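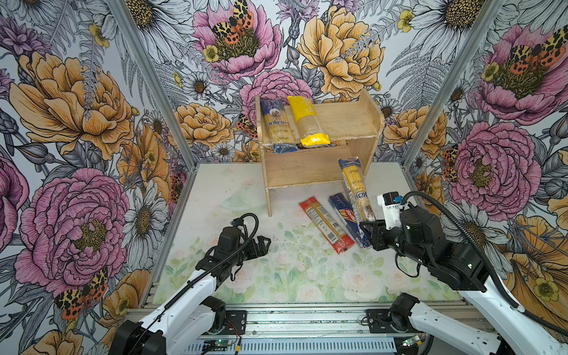

4.2 Registering a household at the relief point

1. Open Plallora on the tablet and choose the site, for instance Drunusthorpe.
2. Ask for the name of the head of household. Write it as it is on the identity paper.
3. Enter the number of family members. The maximum is 12.
4. Press Save and give the token to the family.

Note: The tablet keeps up to 100 records without network.

Caution: Do not register one family at 2 sites. In case of doubt, call Zlatko Živković before you press Save.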